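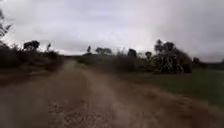 Search this site

She told me to bring a cushion. That was the whole of her advice before our interview – bring a cushion, and don't drink a big coffee first. I did one of those two things and I've been sorry about the other ever since!

I had asked to talk to the woman who drives the bread van out to Lutow, and she said fine, but it would have to be on the way, she wasn't going to sit in a café for an hour when there were orders in the back. So we met behind the Brotuvier bakery while it was still dark, and she handed me a roll with cheese in it, and off we went. The pavement gives up just past the Kastetti feed store. After that it's dirt all the way.

"People say it's a bad road," she said. "It's not a bad road. It's a road with bad places, and you learn them."

She has been learning them for a long time. The van she drives now is her third, and it had 162 on the clock when she got it (she remembers because the dealer kept saying "practically new" and she kept saying "then why does it smell like dog"). She keeps to the middle when she can, with one wheel up on the crown and the other down in the rut, and she moves over when she meets somebody. Most mornings she doesn't meet anybody until the turnoff for the Takács farm.

I asked her how you read a dirt road, because from the passenger seat I couldn't see that there was anything to read. She laughed at me, kindly enough.

"Color, mostly. Pale and dusty is hard, you can drive on that. Dark, you slow down. Might be a shadow, might be a hole you could lose a chicken in. And gravel – gravel I don't like. Somebody throws down a load of it and everyone says oh good, they fixed it, and then you put your foot on the brake and you just keep going."

She likes the bushes, though. The hedges were a surprise to me, how much of them there is, and she got quite worked up about the idea of anyone cutting them back. In winter they stop the snow from blowing across. In summer there are blackberries, and she admits that a few deliveries in September have been later than they needed to be. "I put it down to traffic," she said.

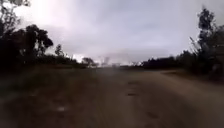
The holes have names. I loved this. There's the Bathtub, and the Little Bathtub, and one she calls the Dentist. Some of them have been filled and come back in exactly the same spot, and she greets those like cousins. She once lost a whole tray of poppy seed rolls to the Dentist and had to explain it to every single customer down the line.

"The county came out and measured," she told me. "They wrote down 119 holes between the feed store and the village. I said, you missed some. They said it depends what you call a hole. Well, come and sit where I'm sitting!"

That was two years ago, and a letter came afterward about paving. The estimate was $378 a yard, she says, and she can still do an impression of the man reading it out at the village hall. There hasn't been another letter. I expected her to be angry about it and she mostly wasn't. She'd take a decent grader twice a year, and some proper drainage on the low side, and after that she'd leave it alone.

"If they pave it they'll all drive fast," she said. "Now you have to go slow, so you wave. I know everybody's car."

What about dust? She rolled her eyes. In a dry spell she keeps the windows shut and the bread under two cloths, and if there's a truck ahead she just pulls over and eats something until the air clears. She's read a good many library books that way, a page or two at a time. Rain is worse for the van and better for the bread. Thick gray cloud with no wind is her favorite weather to drive in, no glare and no puddles, and you can see the trees at the far end for ages before you get to them.

She uses the trees for timekeeping, by the way. There's no clock in the van that works. When she passes the tall one she should be eating her second roll, and if she's already finished it she's running behind.

I asked whether she ever gets bored, doing the same stretch out and back. She thought about that for so long that I figured she hadn't heard me over the rattling.

"I did the city route for one winter," she said finally. "Lights, lights, lights, park, get yelled at. I was bored then."

We got to Lutow with all the bread in one piece. There were already people waiting by the bus shelter with their bags open, and she was out of the van before I had found my seat belt. I bought a rye loaf, still in its paper, and held it on my lap the whole way back. It's a very good loaf. The cushion I'm keeping in the car.

Posted Oct 13, 2026

14 shares
6 comments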